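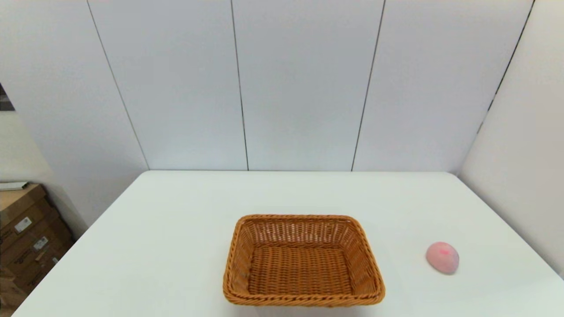 *Booth two, Skerstead. Basket and ball, start position.*

The standard ran to 157 pages and Perla Cárdenas had been sent to Skerstead to find out whether anyone followed it.

She got there a little after seven in the morning. The site manager, a tall man named Qiu, gave her a visitor tag and a cup of tea and walked her through to the booths. He talked the whole way. Trelline had run the site for 11 months, he said, and before that it had been a cold store, which was why the floor sloped.

"You'll want two," he said. "Two's our tidy one."

"I'll want whichever one is working."

"That's two as well."

Inside the booth a woman called Dot was standing at the white table with a clipboard against her hip. She looked at the basket, then at her sheet, then at the basket again. Perla took the chair against the wall and opened her own notebook.

The task was a plain one. The ball began outside the basket and ended inside it. The arm would be rolled in on its base, the operator would run it from the next room, and each run would be logged as good, bad or void. Trelline had promised its customer 300 good runs by the end of July.

"Section four," Dot said, without turning around. "Objects checked before the arm comes in. Nothing on the surface that's not on the sheet. I read it out loud. Is that going to bother you?"

"No."

"It bothers Qiu."

She read it out loud. Basket, one. Ball, one. Basket empty. Long side along the front of the table. She ticked each line and put the time next to it, then signed at the bottom and held the sheet out so Perla could see the signature was fresh.

"And if something's wrong?" Perla asked.

"Then I write down what's wrong and we don't start."

"Has that happened?"

Dot thought about it. "There was a pen once."

The operator was a young man with a head cold. His voice came over the speaker, asking if they were clear. Dot stepped behind the yellow line and said they were. The arm came in slowly, stopped, and waited for the second call. Clause 4.6 asked for two calls. Most sites Perla had visited made do with one, and some had stopped making either.

The first run was good. So was the second. On the third the fingers closed early and the ball rolled off the right side of the basket and came to rest near the wall. Dot wrote *bad*. On the fourth the ball went in, but the basket slid a hand's width toward the edge when the arm let go.

"Good," said the operator.

Dot kept her pen off the paper. "Basket moved."

"Ball's in."

"Ball's in and the basket moved. It's over the limit."

There was a silence on the speaker, then a sneeze. "It's always counted before," he said.

"It's counted when I wasn't in here."

Perla wrote that down. She saw Dot see her write it, and neither of them spoke. The limit was in an annex near the back of the standard, under a table of weights. Perla had helped draft it at Grisgate four winters ago, in a room with no heating, and had argued for a smaller number. She had never met anyone outside that room who had read it.

Dot marked the run void. She called a stop, waited for the arm to back right out and for its light to go from green to white, and only then crossed the line to set the basket straight. She used a steel ruler from her pocket. When she had finished she started the sheet again from the top. Basket, one. Ball, one.

At ten Qiu came to the door. He looked at the tally on the whiteboard and then at the clock.

"Booth three's done twice that," he said.

"I'd like to see booth three's sheets," said Perla.

He rubbed the side of his face. "They do them at the end of the shift."

"All of them?"

"It's quicker to do them together."

Dot was bent over the table with the ruler and did not look up. Perla turned to a clean page. She asked Qiu how long booth three had been filling in its sheets that way, and he said he would have to check. She asked who had told them they could. He said he would have to check that too, and after a moment he came in and sat on the step stool by the door, because it was plain she had more questions.

It took most of the day. Booth three's runs went back into the pile as unchecked, roughly half of what the site had sent off since autumn. Qiu made the call to the customer himself, from the loading dock, with the roller door half down against the wind. Perla could see his boots under it, going one way and then the other.

She wrote her report at the end of the table in the lunchroom. Under *findings* she put booth three. Under *good practice observed* there was a box that she usually left blank. She wrote: *Checks read aloud before each run. Void called against operator's view. Tabletop reset only after full stop.* She left Dot's name out, as the rules required, and put the booth number.

On her way out she passed the door of two. The arm had been wheeled away for the night and Dot was setting up for the morning crew, ruler in hand, moving the basket a little to the left – then a little back.

"Basket, one," she was saying. "Ball, one."

Perla handed in her tag at the front desk and signed the book. The column for time out had been filled in already, by someone, as four o'clock. She crossed it through, wrote 5.20 beside it and put her initials.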